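Newsroom / Newsletter / February / Software notes

Search this site Enter keywords Go

February
By Friederike Ackermann, perception and tooling

Paju 23: stacked bowls, bright tops and a faster replay tool

Release 23 of Paju, our grasp perception package, went out to all Bramadar teams this month. Most of the changes deal with one problem that has been open since last summer: the software is poor at telling where one bowl ends and the next begins when they are nested.

Up to release 22, Paju treated a stack as a single object. It fitted one outline to the outermost rim, picked a grasp point on that rim and passed it to the planner. With one bowl on the table this worked well. With several, the planner often closed on two rims together, or aimed between two walls that reflected each other. Steel made it worse. The depth estimate on a shiny inner wall can be off by more than the gap between the bowls.

The new version looks for rims first and objects second. Every curved edge in the view gets its own fit, and the fits are then sorted by height. Only the top one is offered as a grasp candidate until the stack changes. The number of candidates passed to the planner drops sharply, and planning time on the Roritz test machine went from 1124 milliseconds per attempt to 146.

We trained the rim step on 900 recordings made with hand-held grippers in ordinary kitchens and dining rooms. The tables in them are messier than the ones in our lab, with food still in the dishes and glare from windows and lamps. Two of the harder conditions often turn up together, nested metal and a white surface so bright that it has no texture left.
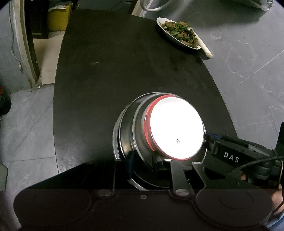
Gripper view of nested steel bowls and a red-rimmed vessel, with a dish of food farther right.

The bright surface matters because release 22 would often drop it. A patch with no detail gives the matcher nothing to work with, and the old code marked it as missing data. The planner then read missing data as free space, which is the wrong way to fail. In release 23 a washed-out patch that is enclosed by a detected rim is marked as occupied, at the height of that rim. If there is no rim around it, the patch is marked unknown and the planner stays clear of it.

There is a cost. Paju is now more cautious near windows, and you may see it refuse a grasp that release 22 would have tried. The setting is called bright_patch_policy and the old behavior is still available under "legacy". Please don't use it on anything that moves near people.

Replay tool

Nivura, the replay viewer, has been updated to match. It can now draw each rim fit on top of the recording and step through the order in which they were ranked. Press R to turn the fits on and off. Fits that were rejected are drawn as dashed lines, with the reason in the side panel.

The gripper itself fills a large part of the view in hand-held recordings, and its pins and pivot caps are round and shiny. Earlier builds sometimes fitted a rim to a pivot cap. Nivura now loads a mask for the gripper body and shows it in gray, so you can check that it lines up before you blame the detector. Masks are stored per gripper model. If you have changed the fingers on yours, make a new mask with the nivura mask command and save it in the shared folder.

Known problems

Oval and scalloped dishes are still fitted poorly, since the rim step assumes something close to a circle. Work on this is planned for release 24. Utensils lying along the side of a dish are sometimes merged with its edge. Send recordings where this happens to the Paju list, with the log attached.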